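协作机械臂整理小件物品的操作规范:课程项目报告
第四小组　指导教师:Seija Saarinen

一、为什么要写规范

课程手册只要求我们“让机械臂完成一项家居整理任务”。规范是后来加的。第一次中期检查时,Saarinen 老师问我们急停按钮由谁负责,小组四个人同时指向了别人。于是题目改成了现在这个,演示任务反倒成了附件。

我们先去读现成的东西。协作机器人的安全标准写得很严谨,关心的是人:速度、接触力、风险评估、防护停止。这些我们照单全收,也确实受益。可是标准不太关心一枚戒指,更不关心戒指旁边那层布。我们的规范打算补的就是这一小块:物品本身、盛放物品的容器,以及每次操作留下的记录。

二、参照与取舍

底稿取自 Nostness 实验室的内部守则,共六页,其中两页讲咖啡不得带入。我们保留了咖啡条款,又从上一届 Lozano 项目的总结里抄来了“单人不得上电”。Lozano 小组用的是抓积木的任务,积木掉了捡起来便是,他们的总结因此通篇洋溢着一种我们没有的乐观。

初稿把夹爪速度上限定为每秒 80 毫米。组内为此争论了两次,一方认为太慢,另一方是负责调试的同学。最后按后者的意见执行,进入容器边框以内时再降一半。
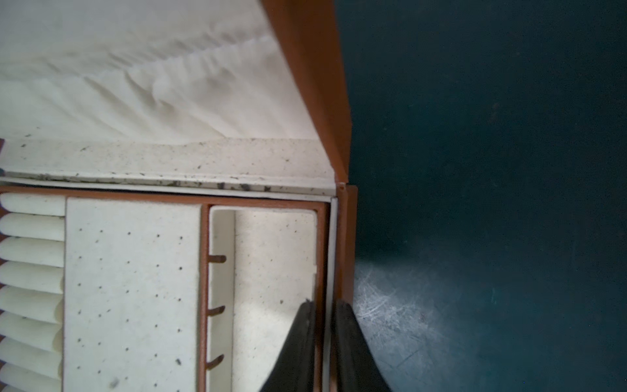 容器条款是全文改动最多的部分。初稿只有一句“注意不要碰撞容器”,Saarinen 老师在旁边批了三个字:“怎么注?”我们只好把首饰盒当成工件,一处一处写清楚。分隔条上那三个小弯钩都朝右边的深格伸出去,夹爪若在格内贴着左壁上升,就有钩挂的可能,所以规定提升路径须离开带钩一侧,先横移,再抬高。盒盖内侧是打褶的软布,列为禁入区。戒指卷垫允许轻触,不允许下压。耳钉板上全是小孔,指尖不得在板面拖行。至于软垫和内衬上那些深色的细屑,我们另设了“开工前清洁”一条,并规定清洁由人完成,因为没有人愿意为此再写一套轨迹。

三、规范正文(节选)

1. 上电前,操作员与监护员各自口头确认急停位置。点头不算。
2. 监护员不得兼任拍照、记录或点外卖。
3. 容器在桌面上的位置一经标定,不得挪动;挪动后重新标定,“差不多还在原处”视为已挪动。
4. 夹爪两指分别位于容器壁内外时,禁止闭合,除非任务本身就是夹持容器壁。
5. 桌面出现新的划痕,须登记日期与当时运行的程序版本。
6. 失败的运行与成功的运行同样存档,不得改名为“测试”。

第六条的来历不便细说,相关文件夹现已恢复原名。

四、执行情况

规范在组内试行后,最直接的效果是每次开工变慢了。口头确认、查标定、填表,一套做完,原先的热情也冷却得差不多。我们把记录表放进 Calasex 平台,字段设了必填,备注栏很快出现了大量的“无”。后来改为必须写一句完整的话,于是出现了大量的“本次运行没有什么可写的”。严格说来,这是一句完整的话。

第四条的争议尚未解决。控制程序目前只知道指尖坐标,不知道盒壁的实际厚度,只能靠人工标出边框区域。皮质观感的外壳有弹性与否,我们也没有测过,所以条款写得偏保守。

五、不足与后续

这份规范只针对一种容器和一台机械臂,换成抽屉或者带锁的盒子,至少容器条款要重写。接触力阈值沿用设备默认值,未经我们自己验证,这一点在答辩时被问到,我们的回答是“已列入后续工作”。Ternumstead 校区的同学计划七月用同一份文本做一次独立试行,届时由他们的人挑错。我们已经把可编辑版本发了过去,咖啡条款在附录二。

2021年1月9日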